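Filed under: Home & Habits / Opinion

The Cloth Is Not the Problem

My neighbor Jordan Pearce owns 14 microfiber cloths. I know this because they are color coded and he has explained the code to me twice. Blue is glass, green is bathroom, yellow is dusting, and purple is for the kitchen table and the desk. He bought them in a bundle from Drimo, which also sold him a small rack to hang them on. His table is white and it looks about the same as mine.

I have had a white tabletop for six years. I would not buy another one, and I want to argue with the idea, which I keep hearing, that the trouble with white surfaces is that people own the wrong cloth. The claim goes that cotton pushes dirt around and microfiber picks it up, so if your table looks gray you must still be using an old T-shirt. Cloth makers are very fond of this claim. So are people who have already spent the money.

I was willing to believe it. Last December I bought a three-pack at the hardware store in Edstead and used nothing else on the table until spring. On the first day it was lovely. A dry wipe took off the dust and a damp one took off the coffee, and I went around telling people. By the second week I had the same faint smears I'd always had, going in the direction of my arm. I washed the cloth and the smears moved. I washed it without fabric softener, as instructed by everybody, and they moved again.

Vasilis Pavlović, who refinishes furniture and has little patience for my theories, told me to stop wiping and look at the thing with a lamp held low. I recommend this only to people who are feeling strong. A matte white top that seems clean at breakfast is a weather map by lamplight, all pale patches and streaks. Some of it was dirt. A good deal of it was old cleaner, laid down by me, in layers, with great care.

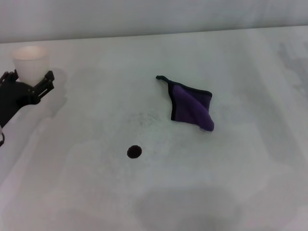 So my first complaint is with sprays. Most of us use far too much of them, and then we blame whatever we wiped with. I cut back to warm water and a drop of dish soap, followed by plain water, followed by a dry cloth, and the table improved more in two days than it had in four months of better fabric. An old dish towel did nearly as well as the microfiber. I did the halves separately to check, left side towel, right side microfiber, and my wife could not pick which was which. She also asked me to please stop.

My second complaint is with matte finishes, which are sold as forgiving. They forgive glare. They do not forgive pencil, newsprint, the black stuff that comes off the bottom of a cast iron pan, or a plastic cup with something sticky under it. Gloss shows you a fingerprint and then lets you remove it. Matte holds on to a little.

And then holes. If your table has one, for a cord or a screw or whatever the last owner had in mind, the dust will gather near it and you will chase it back and forth forever. Wipe toward the hole and the dust goes in, to come out later. Wipe away from it and you leave a gray cloud. The least bad method I know is to vacuum first with the narrow nozzle, and only then get anything damp near it. Yabsira Degefa, who reads these columns before they run, says a strip of tape works too. I have not found it does much except leave tape glue.

I should be fair to the cloths. They dry fast, they don't shed much lint, and one of them crumpled up by the sink takes less room than a towel. I still use mine. What I object to is paying for a system. A table wants wiping when something is spilled on it and a proper wash now and then, and I can't see how a chart on the inside of the cabinet door helps with either.

Jordan has read this and disagrees with nearly all of it. He says my right-hand side looked better and my wife was being kind. He is welcome to come over with the purple one and show me, provided he leaves his spray at home.

Recent in Home & Habits
Do You Need a Second Dish Rack?
Detlef Hagedorn on Buying Used Chairs
What We Keep Under the Sink
Letters: In Defense of the Paper Towel
Dark Counters and the People Who Regret Them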